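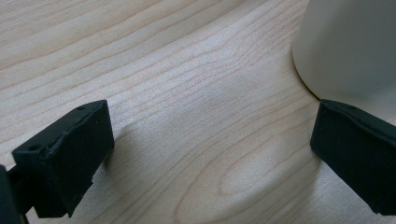
Brultdale Junior Golf Programme: progress report to the Haberkorn Fund
9 August 2019
By Paraschiva Sârbu, programme manager

This report covers the period from the signing of the grant agreement in February to the end of the summer term. It follows the headings in the agreement.

Participation. The programme has registered 111 players aged eight to sixteen. The target for the full year was 100 and no further places will be offered before the autumn. Attendance at the weekly coaching sessions has held up well at the Brultdale course and less well at Tramitz, where the bus was withdrawn after Easter. Players from Tramitz who cannot get a lift have been moved to the Brultdale group if they asked for it. We would like to use part of the unspent travel money for a shared minibus and request your approval for this.

Coaching. Two qualified coaches are in post. The third post was advertised twice and remains open. Group size was set at ten players per coach; at Tramitz it has been exceeded on several evenings, and on those evenings putting and short game work was done in place of full swing practice for reasons of safety.
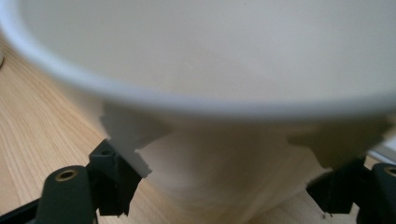

Equipment. We have bought 30 half sets of clubs in junior lengths, including left-handed sets. Shaft lengths were chosen from the height measurements taken at registration. Grips on the older loan clubs were worn and have been replaced. One order of practice balls arrived short and the supplier, Folport, has issued a credit note, which will appear in the next set of accounts.

Practice ground. Drainage work on the lower end of the Brultdale range is complete. The new turf has rooted but is not yet open to play. The netting along the lane side is still to be raised; planning consent has been given and the contractor is waiting for the posts.
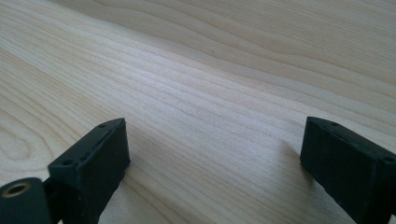
Competition. Players entered four nine-hole events and one full-length county event. Handicaps have been issued to those who returned enough cards. A girls' team was entered for the first time and finished fifth.

Budget. Spending is within the agreed total. Coaching is underspent owing to the open post. Range repairs are overspent by £2,000, caused by a collapsed pipe which the survey did not show. The club has met this from its own reserves and no claim is made on the grant.

Work for the next period: fill the third coaching post, raise the netting, open the new turf, and begin the indoor winter sessions. The hall booking at Tramitz is provisional until the hire rate is confirmed.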